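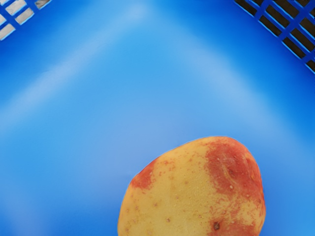 The Last Potato

2020-08-19

I have now lived on the seventh floor of a building in Fludcombe for long enough to have opinions about grocery delivery, and my main one is that I should have learned to cook before I signed the lease.

My cooking career began in January with a resolution and a secondhand cookbook of 800 pages. I have made 20 of the recipes. Of those I would serve seven to a guest, and only four to a guest I hoped to see again. The book was written by someone who owns a fish kettle and assumes the rest of us are between fish kettles.

The trouble is quantities. Every recipe feeds six, and I am one person with one fork I like. So I divide, and a sixth of an egg is where the evening starts to go wrong. For a while I cooked the full amount and ate it until I resented it. The lentils lasted nine days. I still cross the street if I smell cumin.

My neighbor Zubaida Naqvi cooks every night without a book, a scale or any visible effort. I asked her how long she boils potatoes and she said "until they're done," in the tone you'd use with a child near a pond. I went home and boiled mine for 51 minutes. They were done. They had been done for some time – you could have hung wallpaper with them.

Still, I've gotten better at the small stuff. I salt the water now. I own a decent knife, and one potato, fried in too much butter with an onion, is dinner if you eat it standing up and don't call your mother during.

Next up is bread. The book says to set aside a whole weekend and a warm cupboard. I have the weekend.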